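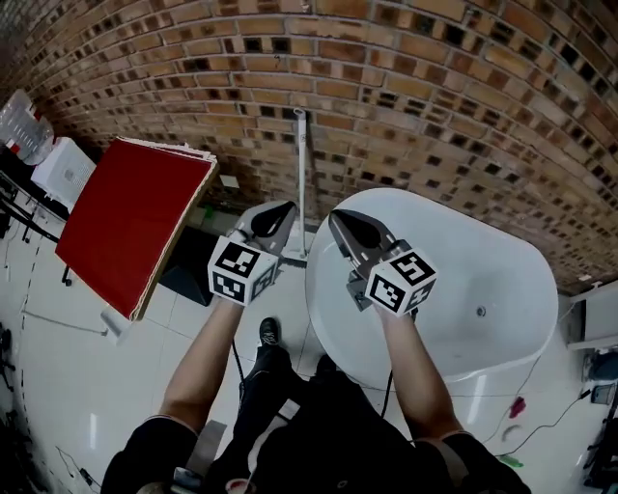 Freestanding tub against a brick wall: how do you clean behind and under it?
Forkville Home Forum > Bathrooms > Cleaning and Upkeep

tubside_marjan
Hi everybody! First real post after reading for months. We finally have the bathroom I've been dreaming of since I was a teenager: a glossy white freestanding tub, rounded at both ends, with a curved brick wall wrapping behind it. Tan and brown bricks, with deep dark gaps between them. White tile on the floor. I walk in there in the morning and I still grin.

But now I have to clean it, and I've got questions.

1. The brick. Those gaps collect dust like you wouldn't believe. What are you using that doesn't shed bits all over the tub?

2. The strip of floor between the tub and the wall. I can get an arm in there at one end and a broom handle at the other, and there's a patch in the middle I have never touched.

3. The inside. It's so shiny that every dried drop shows. I've been using dish soap and a soft sponge, then rinsing. Is that enough?

I clean it late in the evening after the kids are in bed, so anything loud is out. Would love to hear what works for you!
— Marjan Amini

okafor_tiles
Welcome! Gorgeous setup. I've lived with a brick bathroom wall for years and would never go back.

For the gaps, a dry paintbrush. The cheap kind, two inches wide, natural bristle. Start high and work down, and put an old sheet in the tub first so the grit doesn't end up under your sponge later. Grit under a sponge is how shiny tubs get dull. Then go over it with the brush end of the vacuum if you can stand the noise (do that part on a weekend morning, I guess).

Before any of that, find out if the brick is sealed. Flick a little water on it somewhere low. If it beads up, it's sealed and you can wipe it with a damp cloth. If it goes dark, keep it dry and stick to the brush.

soudabeh_s
Oh I love this kind of wall! Jealous!

On the dish soap, yes, that's plenty. I'd add one thing. Dry the tub after you rinse. A big old cotton towel, once around the rim, down the sides, then the bottom, and finish at the drain. It takes me less time than brushing my teeth and I have hard water that leaves spots on everything it touches. The chrome on the drain stays nice too if you dry it.

brevach_bijan
Gonna disagree with the towel. You'll do it for a week and then you'll stop, same as everyone. Get a small squeegee with a rubber edge and hang it where you can reach it from inside the tub. You pull the water toward the drain before you even climb out.

Also, vinegar. Half vinegar, half water, spray, wait a few minutes, rinse. Spots gone.

soudabeh_s
I've been drying mine for four years, Bijan! And please be careful telling people to spray vinegar when nobody knows what the tub is made of. My sister's had a finish on it that went cloudy in one spot and never came back. It's also not great for grout or for some stone floors, and it runs down the outside and sits there.

brevach_bijan
Fair on the stone floor. I've used it on my acrylic one for ages with no trouble. But sure, read the care sheet first.

tubside_marjan
I'll be honest, I have no idea where the care sheet is. It's in a drawer with the fridge manual and the thing for the smoke alarm. I will look before any vinegar goes near it!

Flicked some water on a low brick this evening. It went dark. So that's a no on the damp cloth?

okafor_tiles
That's a no for now, yes. Unsealed brick soaks up whatever you put on it, and that includes soap, which then leaves a white film. A breathable masonry sealer made for indoor use would be my pick, matte and never the glossy kind. Let the wall dry out completely first. Leave the door open and run the fan for a few days, take your baths elsewhere if you can.

yetunde_c
Jumping in to argue with sealing! I had my brick for a long time without any sealer and it was lovely. If you aren't splashing it, and with a tub set out from the wall you mostly aren't, dusting is enough. Once you seal, you've changed the color a little, and you're stuck redoing it. I sealed a section of mine at the old place in Ormsby and it looked darker than its neighbors forever.

If you do go ahead, try it on one brick down behind the tub where only the spiders will judge you.

okafor_tiles
Testing on one brick is good advice and I should have said it. I still think any masonry this close to bathwater wants protecting, especially with kids. Mine treat the tub like a wave pool.

yetunde_c
Ha, okay, kids do change the math.

tubside_marjan
Kids are definitely in the picture. There's a bath toy situation I haven't even brought up.

So the floor behind the tub — any ideas for the patch I can't reach?

soudabeh_s
Yes! My favorite trick! Take a long flat duster, the bendy kind meant for under the fridge, and pull a damp microfiber sock over it. Feed it in from one end until it follows the curve. Slide it back and forth, pull it out, be horrified, swap the sock. For anything sticky, spray the sock (don't spray the floor) with a little of whatever you use on the tile.

The first time I did this I found a hair clip, a crayon and a bottle cap. I was thrilled. I texted my mother a picture.

brevach_bijan
Seconding the bendy duster, it's great. If the middle is still out of reach, tie a strip of old towel to a piece of string, get the string around the back of the tub, and floss it. One hand on each end. Sounds silly, works really well on a rounded tub, and it gets the lower outside wall of the tub at the same time.

okafor_tiles
Flossing the tub!! I'm doing this tonight.

ormsby_lurker
Whatever you do, don't try to shove the tub over to get behind it. My brother-in-law did that to his and loosened the drain connection underneath. He found out when the ceiling downstairs got a stain. The repair came to $2,455 and he still has to repaint.

tubside_marjan
Oh no. Okay, I promise not to move the tub. I had been eyeing it, I won't lie.

yetunde_c
Please don't! A friend of mine thought hers was loose because it rocked a tiny bit, and the plumber fixed it with a shim.

About the toys, since you mentioned them: a mesh bag on a suction hook on the inside of the tub, above the water line. Everything drips back into the tub. Anything with a hole in the bottom that squirts, either plug the hole with glue while it's brand new or say goodbye to it after a couple of months. Cut one open sometime if you need convincing.

brevach_bijan
Suction hooks never hold for me. They let go at two in the morning and scare the life out of everybody. I use a plastic dish rack on the floor next to the tub. Toys go in, air gets all around them, and the rack goes in the shower for a rinse once in a while.

yetunde_c
Wet the cup and wipe the spot with rubbing alcohol before you stick it on (check your finish first, I know, I know). Mine has been up since December.

kirkinance_kay
Can I ask a side question? What does everyone keep near a freestanding tub for putting soap and a book on? There's no ledge on mine and I've been leaning out to the floor like a seal.

soudabeh_s
A little wooden stool! Go with one that has rubber feet. Mine holds a cup of tea, a book and a washcloth. Lift it and dry the feet when you mop or you'll get marks on the tile.

okafor_tiles
Tray across the tub for me. Measure the outside width first, at the spot where you want it to sit, because an oval tub gets narrower toward the ends. I bought one that only fit over my shins.

tubside_marjan
Reporting back!

The paintbrush is wonderful. I laid an old sheet in the tub and worked from the top of the wall down, and you should have seen that sheet. The bricks look warmer now, if that makes sense. I could see the different browns again. I did it with music on low and it was one of the nicer hours of my week.

Then I flossed the tub. Bijan, I take back every doubt. I used half a bath towel and some clothesline. Getting the line around the back was the hard part, so I taped the end to the bendy duster and pushed it through, which means you and Soudabeh both get credit. Found a marble and a sock.

I've been trying the towel and the squeegee on different nights. The squeegee is quicker on the sides. It chatters on the curve at the bottom though, so I end up grabbing the towel for that bit anyway.

Still going back and forth on the sealer. I'm going to test one brick behind the tub and live with it for a while before I decide.

brevach_bijan
Squeegee on the sides, towel on the bottom. I can accept that. Glad the floss worked!

soudabeh_s
So happy for you! And the marble beats my crayon.

okafor_tiles
Test brick is a good plan. Give it a couple of weeks and look at it in daylight and with the lights on, they can look really different. Wash that paintbrush in warm soapy water and hang it bristles down. If the ends go stiff, get a new one.

yetunde_c
Post back when the test brick dries, please. I want to know if it goes darker than the others like mine did.

tubside_marjan
Will do. Care sheet update: found it, under the smoke alarm thing. It says mild soap, soft cloth, no abrasives, and vinegar is on the no list. Sorry, Bijan!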